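Home | Collections | Data cards | Downloads | Contact

Print this page | E-mail this page

Climthorpe Carpet Tile Notes: README

Last updated: Apr 30, 2025

Hello, and thank you for stopping by! This README goes with the Climthorpe Carpet Tile Notes, a small collection of written notes and pictures on the carpet tile floors in the Climthorpe building, across the parking lot from the Cartwright annex. If you came over from the Brellmont reading list you may be expecting something grander. It is a collection about office carpet, and I have tried to make it a good one (I have grown very fond of office carpet over the course of it, as my family will tell you at length).

I wrote most of the notes myself, walking the rooms with a clipboard and, for the low corners, a kneeling pad borrowed from the garden shed. Anything in the notes column marked PS is mine. Unmarked notes came in on the paper forms that used to hang by the front desk, and I have typed them up as they were written, spelling and all, apart from taking out phone numbers.

What is in the collection

There are 82 notes, covering 9 rooms. A note can be one line ("seam lifting by the radiator, catches my chair") or most of a page, depending on how much the writer had to say and how long they were waiting for the coffee to finish. Pictures sit in their own folder. Some notes have one to go with them and plenty don't.

Everything lives in 3 files, plus the picture folder:

notes.csv has one row per note. Open it in any spreadsheet program.

rooms.csv has one row per room, with the room name as it appears on the door, the way the tiles are laid, and what the room is mostly used for.

glossary.txt explains the words I use for patterns and wear. Please do read this one before the others. I put it off the first time I went back to my own notes after a long summer, and spent a whole afternoon confused by my own handwriting and my own vocabulary.

The columns in notes.csv

room: the room name. It matches rooms.csv exactly, including "Small Meeting Rm" with the odd abbreviation, which is how the sign reads.

where: the spot in the room, in plain words. I thought about a grid, and even drew one, but people kept writing "under the coat hooks" and I found that I could walk straight to the coat hooks.

tone: light, dark, or mixed. This is the look of the gray overall, judged by eye from standing height. A floor that has lighter tiles next to darker ones goes in as mixed.

streak: how the lines in a tile run compared with the nearest wall. The choices are along, across, slant, and unsure.

seam: closed, open, lifting, or can't see. More on "can't see" below, as it gets more mail than anything else on this page.

wear: none, some, or a lot. These are my opinion and I have changed my mind more than once.

note: the note itself.

by: PS, or blank.

How the tiles are described

Most of the floors in the building have a gray tile with a streaky stripe in it, light lines and dark lines together. A floor like this looks very different depending on how the tiles were turned when they went down. If every tile faces the same way, the lines run on from one to the next and you could mistake the whole thing for one big sheet. Turn every second tile by a quarter and you get a checkerboard. Turn them any which way and you get what I call patchwork in the glossary, where the eye picks out squares here and there and loses them again.

The streak column is always about the wall, never about where you happen to be standing. I mention this because a stripe that runs straight along a wall will look slanted to you if you come at it from the corner, and it will look slanted in a picture for the same reason. Early on I wrote "slant" for an entire room that is nothing of the kind. Those rows have been fixed. If you only have a picture to go by and no wall in it, please use "unsure." It is a perfectly respectable answer and I use it often.

Tone gives trouble too. Carpet has a lay to it, a bit like velvet, and the same tile can look pale from one side and dark from the other. Two tiles out of the same box, turned different ways, can look like two different colors. So a "mixed" floor may be made of one product all the way across, and the tone column should not be used to guess whether a tile has been replaced. We have no purchase records for any of these rooms. I asked, very nicely, and was shown a filing cabinet full of holiday decorations.

About seams marked "can't see"

On a streaky floor a closed seam can be very hard to find. Sometimes the only sign of it is that the stripe changes direction or the gray gets a little lighter. When I could tell where a tile ended by the stripe, but could not make out the joint itself, I wrote "can't see." It doesn't mean the seam is bad, and it doesn't mean I forgot to look. A kind reader wrote to suggest folding these in with "closed," and I did try it for a week, but then I could no longer find the rows I wanted to go back and check with my fingertips, so they have been split out again.

Pictures

The pictures are for looking at pattern and tone. They are poor for judging size, as there is no ruler in them, and they are poor for color matching, as the ceiling lights in the building are of several different ages. Please don't order carpet from them! Several are close to the floor and take in only a few tiles, and those are the ones I would start with if you want to practice telling one tile from the next. I haven't trimmed or brightened anything.

Things to watch for

The rooms are not covered evenly. Row 69 onward is nearly all one hallway, the long one with the drinking fountain, which has a great many strong opinions attached to it. If you are adding up wear by room, the hallway will swamp everything else, and you may want to leave it out or handle it separately.

Notes were mostly written where somebody was bothered by something. A good stretch of carpet doesn't get a form filled in about it. I went around in September adding notes on plain, untroubled patches to even things up, and you can find those by searching for the word "fine" in the note column.

Furniture gets moved. A note that says "beside the tall bookcase" was true on the day, and the bookcase may well be down the hall by now. I have not gone back to correct these.

Vacuuming changes how a floor looks. Fresh tracks can make a band of lighter gray that has nothing to do with the tile underneath. If a note says "tracks" anywhere in it, take its tone entry with a pinch of salt.

What people use it for

The person I hear from most teaches a night class in floor laying, and has students sketch a layout from the notes alone and compare it with the picture afterward. I love this. Somebody else is using the streak column for a quilt. You are welcome to use the collection for anything of that sort, in class or at home or at work, so long as you say where it came from and keep the README with the files. A line such as "Climthorpe Carpet Tile Notes, compiled by Parveen Selvanayagam" will do nicely.

I would ask you not to use it to decide whether a floor is safe to walk on. I am a patient looker and a decent typist, and that is as far as my training goes.

Fixes and additions

If you spot a mistake, use the e-mail link at the top of the page and tell me the room and the first few words of the note. I read everything, though I can be slow in the spring when the garden gets going. New notes are welcome in any shape at all, and a paragraph typed on your phone is fine. If you can, say which wall you measured the stripe against.

The next thing on my list is a folder for the Fuvau rooms upstairs, where the tiles are a plain brown and will need a few new glossary words. I have "plain" and "brown" so far.

Home | Collections | Data cards | Downloads | Contact

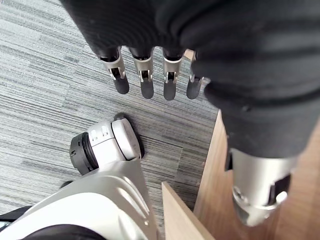

Gray carpet tiles with a streaky stripe, patchwork look. Tone: mixed. Streak: unsure.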